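Crumbs and bits on a bare quilted mattress. Don't shake it, sweep it. Strip the sheets first.

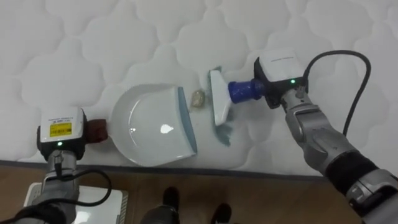 Page last changed: October

Dustpan flat, rubber lip right up to the bit. Short strokes with the hand brush. Press the pan down a little so the lip sits in teh quilting.

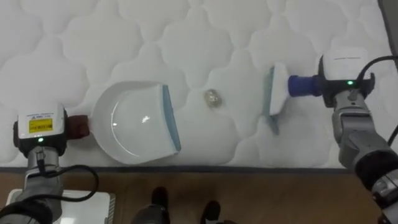

Small clear marble, white quilting

Round things roll into the seams. Go slow, pan close, one push. 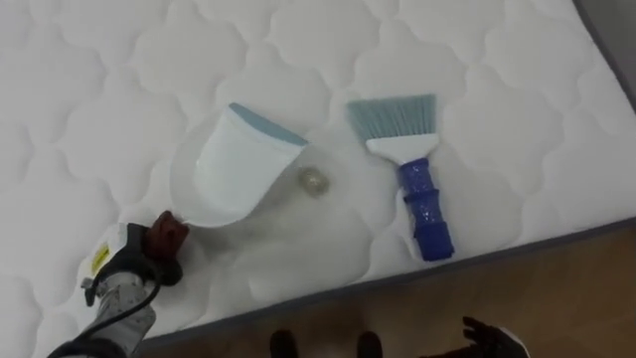 Marnik says a stiff brush pulls the stitching, so soft bristles only. Fair enough, mine is soft.

Then the sides. Gray border holds lint, wipe along it with a dry pad, corners too.

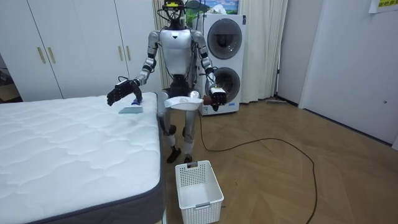 Empty the pan before you do the other half. Clean sheets on last, obviosly.

Filed under: Bedroom / Quick cleans

Related:
Washing a mattress cover
Lint in the dryer door
17 small bedroom jobs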